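Incendie à l'entrepôt Dufour cette nuit. Un gardien a été légèrement blessé. Je mets à jour ici.
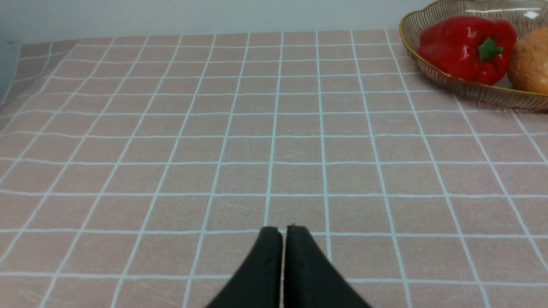 KULLA, décembre. Le feu a pris vers 3 h 10 côté quai de chargement, selon les pompiers. Plus de 136 palettes détruites.

La rue Wendico reste fermée à la circulation. Déviation par le pont. 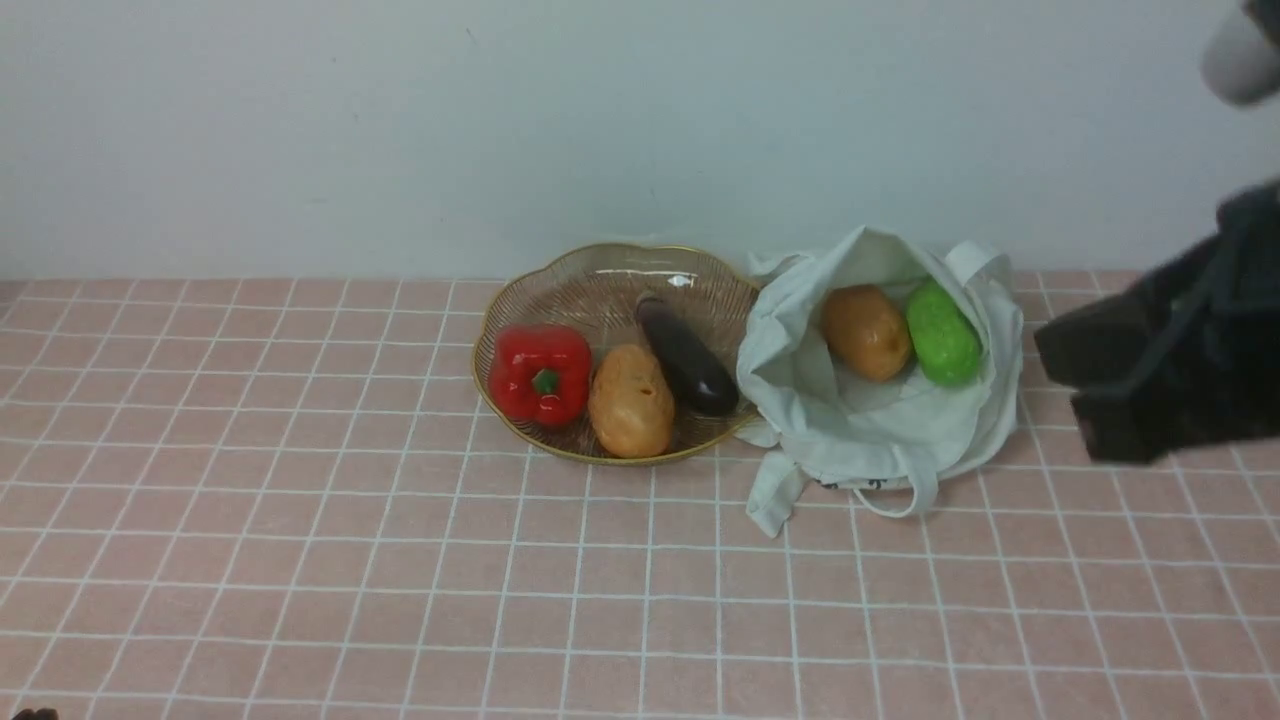
Point de 7 h

Feu maîtrisé. La police a ouvert une enquête, cause inconnue pour l'instant. Le gardien est sorti de l'hôpital.
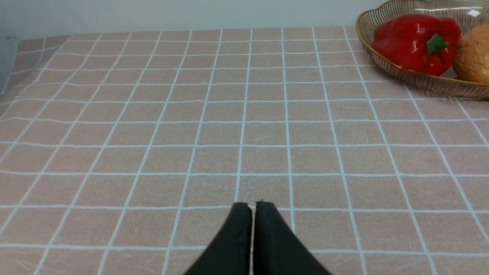 Lise Doucette : Courant toujours coupé dans notre rue, on a des nouvelles ?

Retour prévu vers midi d'après la mairie.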